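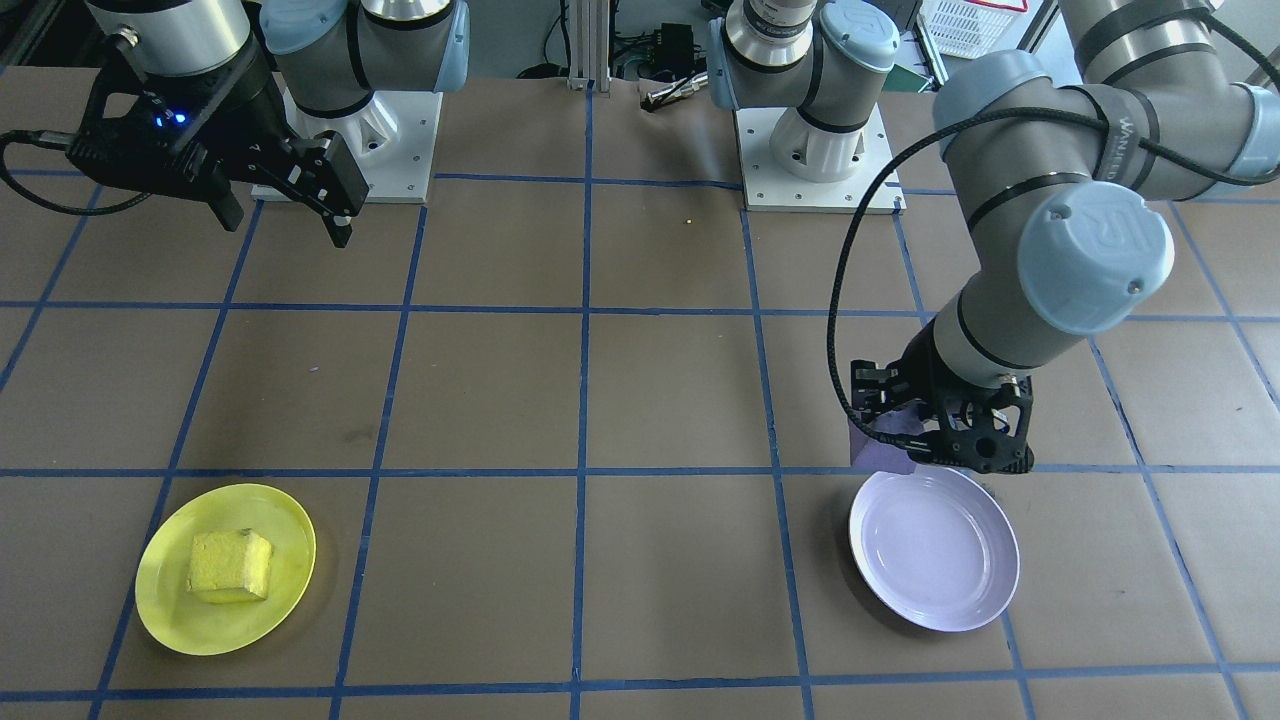

Who do you test hose and ladders for?

We work for fire departments, fire districts and a few industrial fire brigades. Most of our customers are small departments that don't have the people or the time to do their annual testing in-house.

Updated May
By Irja Koskela

Kokkonen Hose and Ladder Testing was started by Saimi Nurmi and Panagiotis Stoyanova, who had worked the same shift at the same station and had both been stuck with the hose records. Their department did its own testing in the parking lot, usually over several weekends, and the paperwork ended up in a binder that only one person knew how to read. The two of them bought a used test pump and a trailer and offered to do the job for the next district over. That district is still a customer.

Today we serve 78 departments. We have three test trailers on the road from early spring until the first hard frost, and we do ladder work all year, indoors when we have to. The office is in Elach, in the building that used to be the feed store. Parking is on the side street. The front counter is open until 4:30 p.m.

What we test

Attack hose and supply hose are laid out, filled, brought up to service test pressure and held there while a crew member walks the line. Couplings are checked for slippage and damaged threads. Hose that fails is tagged and set apart, and the officer on duty signs for it before we leave. We don't take failed hose away unless you ask us to.

Ground ladders get a visual inspection, a load test and a check of the halyards, pawls and heat sensor labels. We also test aerial ladders, but those are booked separately and take most of a day for each truck. Please have the last report ready if you can find it.

We don't test breathing air equipment or turnout gear. Departments ask every year, and for now we send them elsewhere.
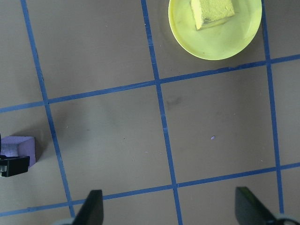 Tabletop marked off in squares with blue tape.

Who you will meet

Ánh Tăng runs scheduling and is the person who will call you back. She keeps a list of departments willing to take a date on short notice, and getting on it is a good way to be tested early in the season. Sandamali Selvanayagam is in charge of the field crews. She came to us from a county maintenance shop and holds the ladder side of our work to the same standard as the hose side. Panagiotis still goes out with a trailer most weeks. Saimi handles contracts and bids.

Records

Every length of hose and every ladder is entered in Vultilus, the records program we use, under your own numbering. You get a printed report and a file you can open in a spreadsheet. If your hose has no numbers, we can stamp or stencil it while it is laid out. There is a small charge per length.

Before we come

We need a flat paved area at least 100 yards long, a hydrant or a full engine, and one member of the department on site. Apparatus can stay in service during testing, and we reload the beds in whatever order you want. If your crew gets a call, we stay put and keep working.

Departments in the Irkon valley should book by the end of winter. The road over the pass decides a lot of our calendar up there.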